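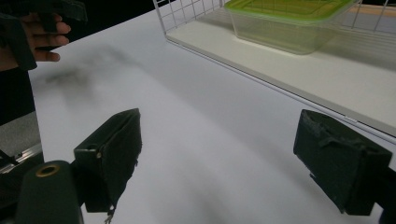

skurumeo
Question on a matte white tabletop. The Vuorinen top I fitted in May is smooth, evenly finished, and now shows soft gray gradations after dry wiping. Shadows fall soft on it, so low-angle light is needed to find them.

nunon3
Damp microfiber, dish soap, 3 passes. Melamine foam is fine too.

tkatayama
Disagree on the foam. It's an abrasive and will polish matte into shiny patches.

nunon3
Mine has had more than 4 years of it. No gloss.

skurumeo
Soap first, then.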